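Moving clothes from one basket to the other: guide the arm by hand or use the remote controller?
Dritik Community Help > Teaching and demonstrations
Asked by Suryani Tuhumury
2 answers

I'm collecting demonstrations for a clothes task. The arm takes one garment at a time from a basket and places it in the other one. Later I want it to handle a small folded pile between the baskets as well, but first I need the basket part to work.
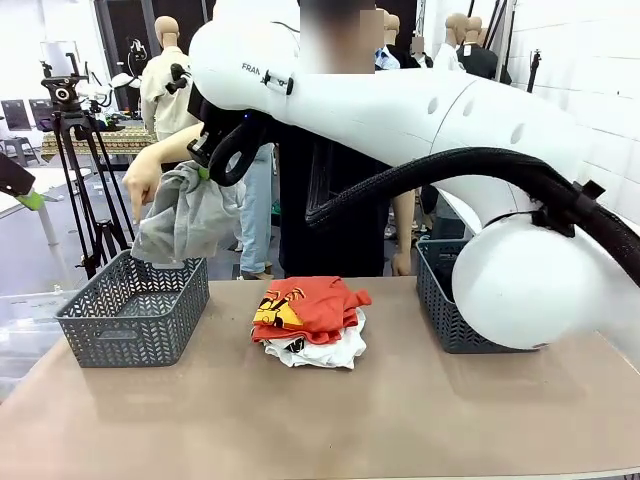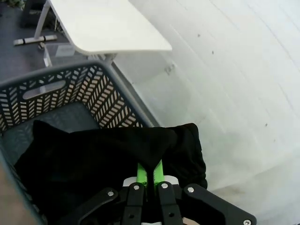

Is it normal for hand-guided recordings to be so much worse than remote ones, asks Scanlon, who hit the same thing with towels and would like to hear the answer too.

Yes, same question from my side. Here is what I have so far.

I have 184 demonstrations. Most were done by hand guiding, with the arm in free-drive and me pushing it through the motion. The rest were done with the handheld controller from a spot where I can see both baskets. I trained on everything together. The policy reaches for the clothes fine, closes the gripper, lifts, and then one of these happens:

It stops over the rim of the basket and waits there until the time limit.
It lets go too early and the garment ends up hanging over the side.
It closes on the plastic wall of the basket instead of on cloth.

The stopping is the one that bothers me most. I went back through the recordings and I do pause at that point when I'm guiding by hand, because I have to change my grip on the arm to get it around. With the controller I don't pause there but I'm slower everywhere else and my approach to the cloth is less accurate. I miss the first pinch fairly often and have to go back down.

What I'd like to know:

Should I throw out the hand-guided ones and start over with the controller?
Should failed pinches stay in the data?
Does it matter that my hands are in the fixed camera's view in one set and not in the other?

I'm recording the fixed camera, the wrist camera, joint positions and the gripper opening. All at the same rate. Software is the Fidari recorder, default settings apart from the save folder.

Answer 1
Sheena Crichton
Marked as helpful by 7 people

Don't throw them all out yet. Do these in order and stop when it works.

First, trim the pauses. Find the stretches where the joints are not moving and the gripper opening is not changing either, and cut them down to a few samples. Be careful not to cut the wait while the gripper is closing. The arm is still during that time but the gripper is not, and if you lose it the policy learns to lift before it has hold of anything. Look at both signals together when you do the trimming.

Second, train on the two sets separately before you mix them again. You have two different styles in there. In one set the arm swings wide and stops at the rim, in the other it creeps and goes straight over. A policy trained on both can end up halfway between them, and halfway may be right at the rim. If the controller set alone crosses the rim without stopping, you have your answer about where the problem comes from.

On hands in view: yes, it matters. In a hand-guided recording the fixed camera sees a person next to the arm the whole time, and when you run the policy there is no hand there. The wrist camera is usually much less affected. There are two ways to deal with it. You can train from the wrist camera only and see how far that gets you. Or you can record the path by hand, step away, and have the arm play the path back with the cameras on. Playback works well for boxes and bottles. With cloth it is hit or miss, the garment never lands the same way twice, so you would need to put it back very close to where it was and drop any playback where the pinch fails.

On failed pinches: keep the ones where you missed, went straight back down and got it. Those teach it to recover. Drop the ones where you wandered or gave up.

For gripping the wall of the basket, look at how you approach. If you come down beside the wall in most of your recordings, the policy will too, and a small error puts a finger on the wrong side of the plastic. Start your pinch toward the middle of the basket and pull the cloth up before you move sideways. When a garment is bunched against the wall or lying over the rim, record extra demonstrations of exactly that, with the same motion every time.

Letting go early is often the same pause problem. Fix the pauses first and then check if it still does it.

If you do record again, use the controller, and have one person do the whole session. Do 3 practice runs before you start saving. Turn the controller speed down for the last stretch before the cloth and back up after the lift. I would also agree on one spot to release over and stick to it.

Answer 2
Clollanstead

use the controller. hand guiding is ok for teaching fixed points but for cloth I never got anything good out of it. also check your gripper opening is really being saved, on mine it was a flat line for all of February and I was blaming the policy

Comments on Answer 1

Suryani Tuhumury: Trimmed the pauses and retrained on everything. It goes over the rim now. Still drops early sometimes. I'm going to split the sets next.

Sheena Crichton: Good. When you split them, plot the gripper opening against height at the moment of release for each set. If hand guiding has you opening lower or higher than with the controller, you'll see it there.

Suryani Tuhumury: Will do. How many samples did you mean by a few? I left 2 in each pause.

Sheena Crichton: 2 is fine - I would leave more around the release.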